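Warehouse Automation Board > Picking and Packing > Standards and good practice

Thread: House rules for mixed totes before a robot picks from them

tote_and_nail
Posted 07:40

We're a small electrical wholesaler, 3,000 lines, and from October a Jinell picking arm will be working from the same stockroom as our people. I've been asked to write the tote rules. At the moment everyone packs as they like and a human sorts it out at the other end.

The Jinell manual gives a page to tote loading and most of it is weight limits. Has anyone got rules that staff will stick to? I'm mostly after one SKU per tote or not, labels up or not, and what to do with long boxes such as extension leads.

brackenfold
Posted 08:15

One SKU per tote. We tried it both ways at our Flilanska site and mixed totes gave us most of our stops. If you can't spare the totes, use dividers. A robot told to pick a power bank from a tote of power banks can take any of them. Put one different carton in there and it has to be sure every time.

Kettle_42
Posted 08:31

Disagree with that as a blanket rule. 2,000 of our lines are slow movers and we'd need a second building. Mixed is fine if the boxes differ in colour or size and nothing lies on top of anything else. The rule that matters is "single layer, faces up".

brackenfold
Posted 08:44

Single layer in a deep tote is a lot of air to move about. And "differ in colour" is a judgement, so you'll get a different answer from each shift.

tote_and_nail
Posted 09:20

Helps to see what we've got. This is the sort of thing that goes on at the bench now, Lapcare boxes to the left, power banks in the middle, long stuff to the right.
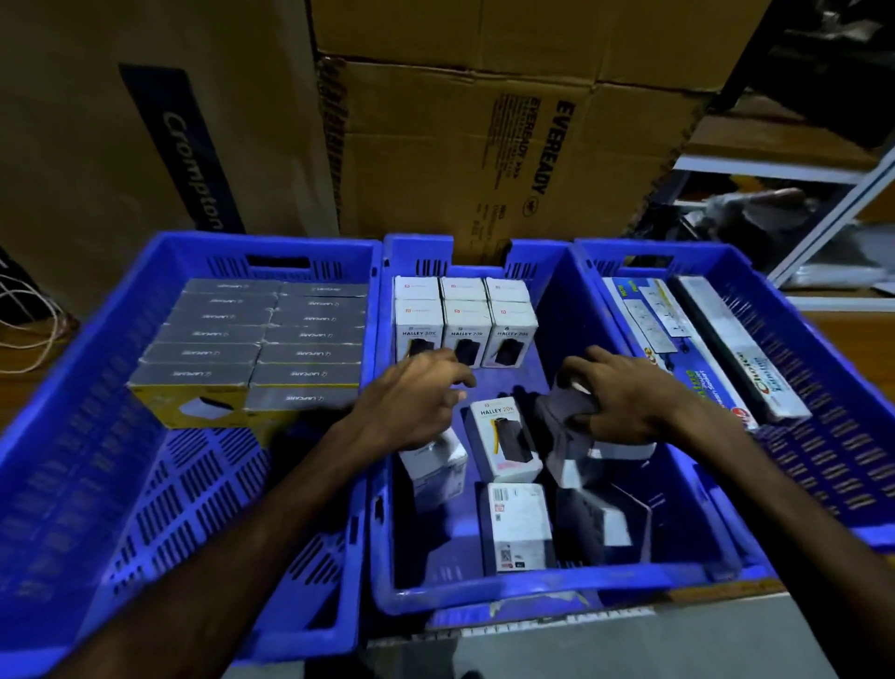
Draft rules, version 1

1. One product per tote where stock allows. If two share a tote, they go in with a divider.
2. Boxes flat and in columns, same way round.
3. Printed face up. If the barcode is on a different face, tell the supervisor so the item record can be changed.
4. No box standing on end beside boxes lying flat.
5. Long boxes go parallel to the long side of the tote, one layer only.
6. Nothing above the rim.
7. Hands out of the tote before it is released to the cell.

Pick holes in it please.

Kettle_42
Posted 09:52

Rule 4 is good and I'd move it up. Your middle crate has the Halley boxes upright at the back and others lying about in front, and a dark grey one in with the white. Any arm I've worked with would be slower on that than on the left one. I'd still let you mix, but not like that.

The yellow box at the front of the grey column is the other one to watch. Easy for a person to see, and easy for the system too if it's looking at colour. If it works on depth alone it may just be one more box.

slotted_angle
Posted 10:26

Rule 7 doesn't belong on this list. It's a safety matter and should be in your risk assessment, with the guarding or scanner doing the work. If it sits between "nothing above the rim" and whatever comes next, people will treat it as tidiness. Take it out and give it its own sign.

Also check your totes. Blue slotted ones are fine for people but ours gave a noisy floor reading through the slots, and the arm kept going for gaps. We put plain card liners in 220 of them and the false picks dropped off. Cheap fix, but write it down as a rule or the liners vanish.

brackenfold
Posted 10:41

Agree on 7. Not sure about liners. Ours are slotted as well and we've had no trouble, but we're on a Koutsoukos head with a different camera. Ask Jinell before you buy card.

tote_and_nail
Posted 11:35

Thanks. 7 comes out and goes to the risk assessment. 4 moves up to 2. I'll ask about liners.

On mixing, would a limit work? Say two products to a tote, divider always, and never two with the same colour box.

Kettle_42
Posted 11:50

I could live with that. Add who is allowed to break it. We let the goods-in lead sign off exceptions in Tradus and there are about 70 on the list, all odd shapes.

brackenfold
Posted 12:18

Still say one product. But if you're going to mix, that's the version I'd accept. Run it on one aisle for a month first and keep the stop log.

slotted_angle
Posted 12:27

And date the rules sheet. We had three versions up on the wall at one point and the night shift was using the oldest.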